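Fabric pile, April 6, 2026
Gallery > Sewing > Scraps & folding

Quick page, more words than pictures this time, sorry in advance to anyone on a phone. Folding day. The scrap fabric has been living in bags since September and I finally wanted it flat, stacked and sorted before the Stindumel swap. Click to enlarge, as usual. Comments open at the bottom.

What I was after: one neat stack, edges more or less together, so you can see every color from the side and pull out what you want. No more digging. Digging is how the last lot got wrinkled.

Folding method, for those who asked last time. Piece flat, wrong side up. Long side to long side. Smooth it with your hand from the fold outward. Then in half again, and again if it's still wider than your palm. Fold always facing the same way in the stack. Tiny pieces don't get folded at all, they go in a bag.

Cotton is easy. Knits curl and sulk. Anything slippery goes in the middle of the stack where the others hold it down, otherwise the whole thing slides off when you carry it and you start over (twice for me).

Color order: I had big plans, light to dark, like a paint card. Gave up. Reds and creams in with the navy and the black, and I like it better mixed. You see the cream much quicker with something dark on both sides of it.

The green mat is my favorite thing to fold on, even when nothing's being cut. The grid gives you a straight line to start from, and fabric stays where you put it. On bare metal it skates around.

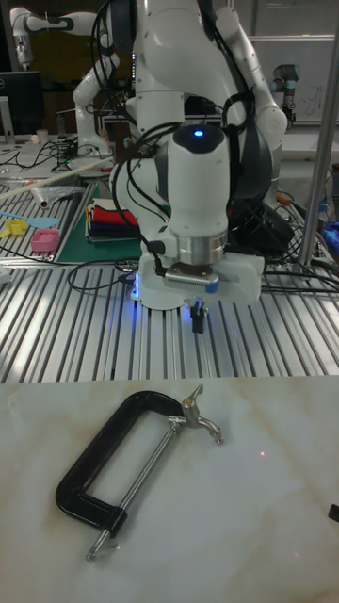

Pressing next. I do it after sorting and not before, which Fadime Özkan thinks is backwards. She presses first, every piece, then folds. Her stacks are nicer than mine. Mine are done sooner. We've had this conversation at every swap and I don't see it ending.

Iron on medium for the cottons, pressing cloth over anything I can't identify. Burn test for the real mysteries, outside, one thread, with tweezers. The navy I'm calling cotton twill until somebody proves otherwise.

Sizes. Nothing in the swap under 2 inches on the short side please, it all ends up as stuffing. The longest strip I've got is 48 inches, black, and I'm keeping it. Don't ask. It's going to be bag straps.

Weighing. The swap table goes by weight so everyone gets back what they brought in. My first bundle came to 278 grams on the kitchen scale. Tie it with a strip of its own fabric, label tucked under the knot. Not pinned, people were getting stabbed.

Labels. Fiber if you know it, a question mark if you don't, washed or unwashed. That last one matters. I sewed an unwashed red next to a cream once. Pink now. Whole cushion.

Where the rest came from: a Solletti sample box, mostly upholstery ends, stiff and heavy but great for pot holders and the bottoms of bags. Plus the Dönmez remnant bin, where you take what you get. The Solletti pieces have a glue line down one side where they came off the sample card. Trim that off, it gums up the needle.

Storage. Cimberg drawers, the shallow ones, stacks standing up like files. Lying down looks tidier but then you only ever use the top three. Clear plastic bags for the crumbs and offcuts so you can see what's in there. I squash the air out before closing and they still puff up somehow.

Cutting plan for what I'm keeping: 76 squares for the lap quilt, red and cream to begin with, navy for the border if it stretches that far. Black for the binding. I have not done the math properly. I will regret this.

Tip I keep forgetting, so writing it here where I can find it: new blade BEFORE cutting into a folded stack. A dull one leaves a hairy little ridge on the bottom layer and the squares come out different sizes top to bottom. Also don't go more than four layers, whatever the package tells you.

Still to do:
press the cottons
find the other half of the cream piece
trim the glue edges
more labels, printer is out of ink agian so probably by hand
ask Fadime if she wants the knits, I don't

More pictures when the squares are cut. If you want anything red from the pile, say so in the comments before I get the rotary cutter out.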